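Projektbericht: Regeln für das sichere Arbeiten an einer Zelle mit zwei Roboterarmen

Verfasser: Tsion Negussie
Projektgruppe Narneck, Stand 29. August 2021

1. Aufgabe

In unserem Projekt sollten zwei kleine Roboterarme Geschirr in einen Abtropfkorb einräumen. Mein Teil der Arbeit war nicht die Programmierung. Ich habe die Arbeitsregeln für die Zelle geschrieben und geprüft, ob die Gruppe sie im Alltag anwenden kann. Als Grundlage dienten mir die Normen EN ISO 10218 für Industrieroboter und ISO/TS 15066 für kollaborierende Roboter. Beide Texte sind für größere Anlagen gedacht, deshalb musste ich entscheiden, welche Punkte sich sinnvoll auf einen Tischaufbau übertragen lassen.

2. Vorgehen

Zuerst habe ich eine Risikobeurteilung gemacht. Die Kräfte der Arme sind klein, trotzdem gibt es Quetschstellen am Ellenbogengelenk und zwischen den Fingern des Greifers. Eine zweite Gefahr ist zerbrochenes Geschirr. Eine dritte habe ich am Anfang übersehen: die Kabel. Sie laufen außen am Arm entlang und brauchen eine freie Schlaufe, damit das Handgelenk sich drehen kann. Ist die Schlaufe zu lang, kann sie an einem Teller oder am Korb hängen bleiben.

Danach entstand ein Regelblatt, das wir intern "Blatt Melov" nennen. Die erste Fassung hatte 3.727 Zeichen und wurde kaum gelesen. Die zweite Fassung habe ich auf höchstens 3.000 Zeichen begrenzt.

3. Die wichtigsten Regeln

Vor dem Start wird der Arbeitsraum geprüft. Auf der Fläche liegt nur, was zur Aufgabe gehört.
Während die Motoren Strom haben, greift niemand in die Zelle, auch nicht, um eine Tasse gerade zu stellen.
Das Kabel wird an jedem Arm von Hand verfolgt, vom Greifer bis zur Grundplatte. Lose Clips werden sofort ersetzt.
Beide Arme haben einen gemeinsamen Not-Halt. Ein getrennter Schalter pro Arm ist nicht erlaubt.
Die Startposition des Geschirrs wird im Protokoll notiert.

Über die vierte Regel haben wir lange diskutiert. Die Teilgruppe Gundley wollte zwei Schalter, um den ruhigen Arm nicht jedes Mal neu referenzieren zu müssen. Ich habe dagegen argumentiert - im Schreck sucht man nicht den richtigen Knopf.

4. Anwendung

Wir haben 500 Durchläufe nach dem neuen Blatt geplant und am Ende 575 protokolliert. Die Kabelregel hat am meisten Zeit gekostet. Für mich ist sie trotzdem die nützlichste, denn beim Arbeiten mit zwei Armen kommt das Kabel leicht in die Nähe des Geschirrs.
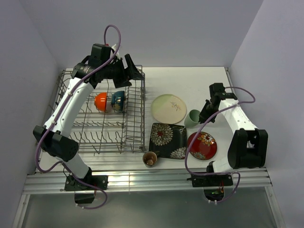 Abb. 1: Zelle mit beiden Armen. Der rechte Greifer ist am Rand der hellgrünen Tasse, sein violettes Kabel verläuft über den linken Rand des roten Tellers.

Nach der Norm wäre das kein eigener Prüfpunkt. In unserem Blatt steht jetzt ein Zusatz: Berührt ein Kabel das Geschirr, wird der Durchlauf beendet und im Protokoll mit "K" markiert.

5. Offene Punkte

Für die Greifkraft haben wir noch keine eigene Messung. Die Software Baptista begrenzt zwar den Motorstrom, aber daraus kann man die Kraft an der Fingerspitze nur ungenau ableiten. Eine Messung mit Kraftsensor ist für das nächste Semester vorgesehen. Auch die Regel zum Protokoll muss ich noch einmal überarbeiten, weil "Startposition" von den Gruppenmitgliedern verschieden verstanden wurde.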